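From: Montserrat Barroso
To: armbuild list
Subject: Re: [armbuild] Wrist camera sim, grasp center offset and a few thousand resets
Tuesday, 9:42 PM

Nosipho Shezi wrote:

> I have the Nimri wrist on the bench in the garage and the gripper closes
> square now, so the mechanical side is where I want it. The sim side is
> not. In your branch the fingers look centered on the target in the wrist
> view, but when I run the same joint angles on the hardware the left
> finger arrives first and pushes the part before the right one gets there.
> Is the tool frame in your model measured from the flange or from the
> palm? Also, did you ever get rid of the resets where the rod starts out
> touching something?
>
> I am on the Hular controller, stock firmware, no changes to the limits.

Taking these in order.

The tool frame is measured from the flange. It was measured from the palm until March, and the old value is still in the calibration file under a different key, so if you pulled the model before then and the config after, you have one of each. Check the z entry first. If the two disagree by the thickness of the adapter plate, that is the problem and you can stop reading here.

If they agree, look at the camera mount. I modeled the bracket from the drawing and then printed it with slotted holes, because the drawing left no adjustment. Anything bolted through a slot will sit where it was when you tightened it. I put two dowel pins in mine afterward. Without pins I would not trust the wrist view for lateral position at all, and I would calibrate again every time the bracket comes off.

One test that separates the two causes: rotate the wrist 180 degrees over the same point and close slowly on a piece of round stock held in a vise. If the other side of the vise gets touched first after the rotation, the error travels with the tool, and you want the tool frame. If the same side of the vise gets touched first both times, the error is in the base or the arm calibration, and nothing you do at the wrist will fix it. Do this with the speed turned down. The Hular will happily stall a finger against a vise jaw and report success.

On the resets. The start sampler used to place the rod, the block and the arm independently and then throw out anything in contact. That works but it is slow, and it quietly biases the set toward easy layouts. I replaced it with a clearance check that runs before the physics starts. The minimum gap is a parameter now (start_gap in the task file). Out of 1,996 resets in the last run, 13 were rejected by the solver for contact at step zero, and all of those had the block turned against the step in the board. I have a fix for that half written.

Clearance and centering are separate quantities, and the old code mixed them. A start state can be perfectly legal with the rod near one finger and plenty of room on the other side.

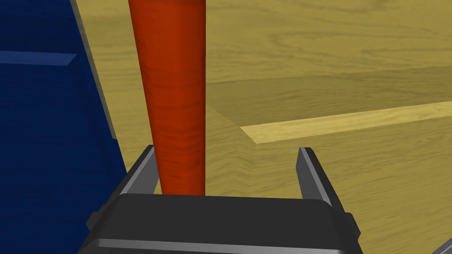 The closing routine has to cope with that. What I do now is compute the lateral error between the rod axis and the midpoint of the fingers, move the wrist by that amount, and only then close. If the correction would take the palm into a neighboring object, the routine backs out along the approach axis and tries again from higher up. The check uses the full palm width, shoulders included. I had it using finger width for a long time and the results looked fine until the block was placed close in.

Rod taper is the other thing to watch. If you grasp a tapered part away from the height you planned for, the stopping width changes, and the grasp detector reads that as a miss or as the wrong object. I widened the tolerance in software. A better fix would be compliant pads. I have a set cut from Esen sheet, but they are still sitting in a drawer.

For friction I am using the Nadus defaults with no tuning. They are too high for bare metal fingers. Expect a part that holds in simulation to slide on your bench.

Things I would like back from you, if you get the time:

- the z entry and the key name from your calibration file
- the result of the 180 degree test, both orientations
- a log of one slow close with finger position and motor current

Commit 1322 on my branch has the centering step and the palm width check. It does not have the change for the step in the board. The log reader in the tools folder expects the older column order, so pass --legacy or it will swap current and position and you will spend an evening on it, as I did.

I can look at your logs on Tuesday night after nine.

Montserrat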